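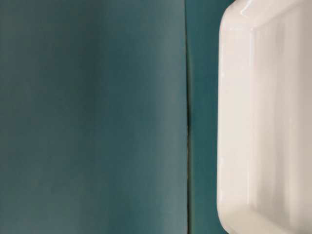
Hiltine Pottery Group is looking for new members for its winter glazing course in Pridville, and beginners are very welcome! You'll mix your own colours from scratch and test them on small tiles. If you like a soft blue-green, a bit greyer in places, you'll be in good company - we make a lot of it.

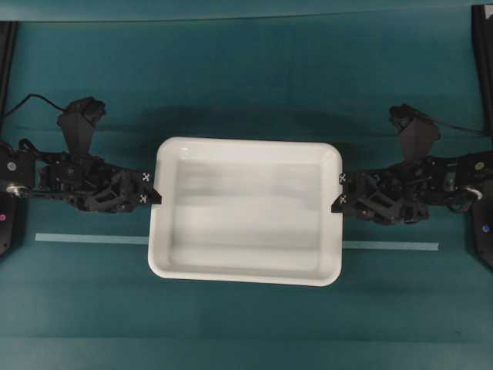

White plastic tray, Pridville

Places are limited to 13. Clay and glazes are included, so just bring an apron and an old towel.

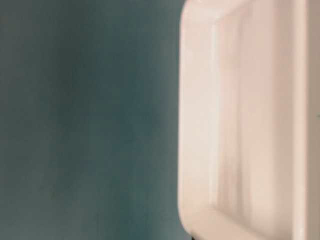

Issue 4, page 4

Priya Kincaid teaches the course and Ivars Luik looks after the kiln. They've fired about 3,000 pots between them and still get excited every time the lid comes up. 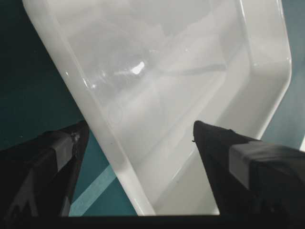
1 min read

To apply, send Priya a few lines on what you'd love to make by 4 Dec 2020. No experience needed - wobbly bowls are fine.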